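Every October I get the itch to go through the kids' room, and every October I end up with a heap of little stuff that doesn't belong anywhere. You know the kind - pouches, tiny notebooks, one-off figures, the soft toy that's too small for the toy chest and too loved for the donation bag. This year I finally settled on a way of boxing it all up that I can live with, so I'm sharing it!

First thing, work on the bed. I used to sort on the floor and my knees hated me for it, plus things rolled under the dresser and I'd find them in spring. Throw an old sheet down, put your box in the middle and tip everything out around it.

Second, get a box that's wider than it is deep. I paid 75 cents for mine at the market in Brikport, but the shoe store in Clillport will hand you one if you ask nicely. If you can look in and see everything without digging, you've got the right size.
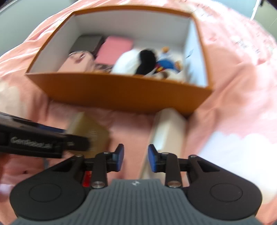 What do you do with soft toys that take up all the room?

Put the flat things in first, up against a wall of the box, and let the soft toys fill whatever space is left. They squash, so use them like packing paper around anything that might get scratched.

Pouches and little bags are great because they hold other things. Hair ties go in one, loose beads in another (zip it all the way, I learned that the hard way on the stairs). I don't stack anything more than 2 deep or the bottom layer is forgotten by the weekend.

Labels! I write mine on plain white card, big letters, and tape it to the outside of the box once I'm sure what's staying. Pencil first. My sister-in-law over in Wilteneck swears by colored stickers but I can never remember what the colors mean.

Set a timer too. I give myself 60 minutes a box, and when it rings I close the flaps, even if there's still a marble or a lone doll shoe looking at me from the sheet. Those go in the jar on the windowsill and I deal with them next time.

Questions or tips of your own? Use the contact form | © November 2020 | Back to top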